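Foam blocks, and painting the back room

I have been meaning to write about the foam blocks for a while. We bought a bag of them when my sister's children were staying in April, and they have been turning up in every part of the house since. Most sets of blocks are wood, and wood is lovely, but we have a hard floor upstairs and a neighbour below who works nights. Foam makes no noise when a tower comes down.

They came second-hand from Zanele Van Wyk, who was clearing out her playroom in Salinas Road. She wanted 5 pounds for the lot and threw in a drawstring bag. I gave them a wash in the sink with a bit of washing-up liquid, squeezed them out in a towel and left them on the rack. They take a long time to dry. I did it on a Monday evening and the larger ones were still damp in the middle two days later, so don't put them straight back in the bag.

The foam marks easily. Fingernails leave dents, and so does anything heavy left on top overnight. Some of the dents come out again if you leave the block alone, and some don't. I did try steam from the kettle on one corner — it made no difference that I could see. The children don't mind, and I have stopped minding as well.

As for colours, the purple ones are the favourites and always go first. They are a soft lavender, and they show up well against nearly anything, so they are the easiest to find when it's time to tidy up. The blue ones vanish on our rug.

The other job going on is the back room. I still haven't chosen the paint. Dionysis Petridis lent me his Fidura colour cards and I have narrowed it down to two, a warm white and a grey that looks green after tea time. More than 70 cards in the box, and I went through all of them. The beige has to go whichever one wins. I've spent longer on this than I did on choosing the sofa.

If anyone has a good way of getting felt-tip off foam, please leave a comment. Washing-up liquid only fades it.
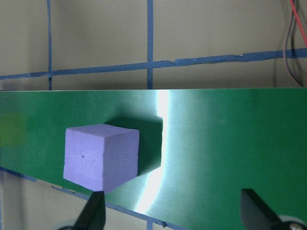 One of the lavender ones, dents and all, with the blue tape up on the beige wall.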